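4.2 Repair and the second-hand desktop trade

The traders we spoke to in Undar sell desktop computers that have already had one or two owners, mostly offices and schools. Of the 70 shops on our list, 63 agreed to take part. Interviews were held at the counter during opening hours, and in most shops they were broken off several times when customers came in. Where this happened we went back on the following Sunday, when trade is slower.

Most owners did not describe themselves as repairers. They used the word "seller" and treated repair as part of getting stock ready. The work was nevertheless the largest call on their time. A machine bought from a clearing office was first opened and cleaned, then started with known good memory and a known good power supply. If it failed at that point it was usually kept for parts. Kazmi found the same order of work in his earlier study of the Durrani market, although the shops there were larger and had separate staff for buying and testing.

Prices were set by a rule of thumb. Owners added a fixed sum to what they had paid, 500 for a plain office machine and 900 for one with a separate graphics card, both in local currency. Time spent on the repair was not counted. When we asked why, the usual reply was that customers compare prices between shops and do not care how long a fault took to find. Two owners kept a notebook of hours for their own interest but did not use it when pricing.

Guarantees were given by word of mouth and lasted between one week and one month. Shops near the Ilum bus station gave the shortest ones, as many of their buyers came from outside the town and rarely returned. 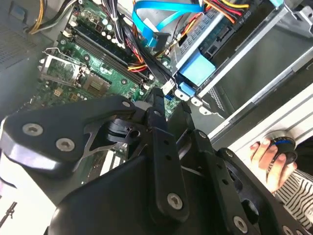 Figure 4. Open desktop computer case, with part of the motherboard in view.

Why do owners keep failed machines when storage space is short? Parts taken from them are cheaper than parts ordered from the wholesaler in Trisutham, and they are at hand when a customer is waiting.

Wijaya makes a similar point about phone repair, where broken handsets are held for years for the sake of a single connector. In our shops the parts most often kept were power supplies, fans and memory. Cases were passed on to scrap dealers, normally at the end of the month. We return to the scrap dealers in section 5.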